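Drallodwood bench notes, 15 May 2023
Knot-tying policy, wrist view only

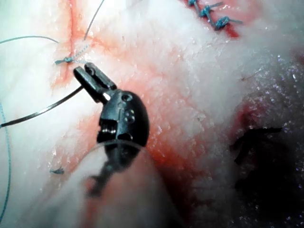

Ran the policy trained on 267 demos, with 24 held back for checking. Main trouble is still the second throw. The jaws go for the tail too early and close short of it, by around 2 mm. Depth seems to be the weak point, as sideways error is small.

Tried the Fledard weights as well: smoother approach, same miss. Relabelled the grasp point in the late segments and started training again.

To do: send logs to Bandolton, check cable slack before the next set.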